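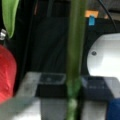
Figure 5. Close view at bench level, with a green rod in front, a red item to the left and a white rounded object to the right.

4.2 Surfaces and seams

The log kept at Zivbridge holds 2441 entries on the state of the benches, 261 of which mention the work surface itself. We read all 261 and sorted them by what the person at the bench had written down. Most are short. "Shifted again, pushed back" is a typical one. Pumphrey did the first sorting and Voyle repeated it without seeing the result. They disagreed on eight entries, and these were left out of the counts.

Two kinds of entry stood out. The first was about color. People working at the Bellis benches wrote that bright items, red and green above all, were easy to find against a dark backing even when they were not looking straight at them (Figure 5). Black cables and dark fittings were the ones they reported losing.

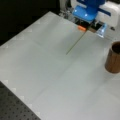 Department of Workplace Studies, Urkeck

The second kind was about joins. Where a bench top is covered with separate panels or sheets, a faint seam is left between them. In Figure 6 one seam runs across the middle of a pale covering and another runs down toward the lower right - neither is easy to see under even light. A dark perforated board is visible at the lower left corner, past a row of lighter square patches along the edge.

Entries on joins came mostly in November, when the Bellis benches were re-covered. Five people wrote that they used a seam as a guide for setting things down straight. Others wanted one large sheet. We did not test either arrangement, and the log does not say how long each covering had been in place. Section 4.3 takes up the edges of the bench, where the entries are longer and harder to sort.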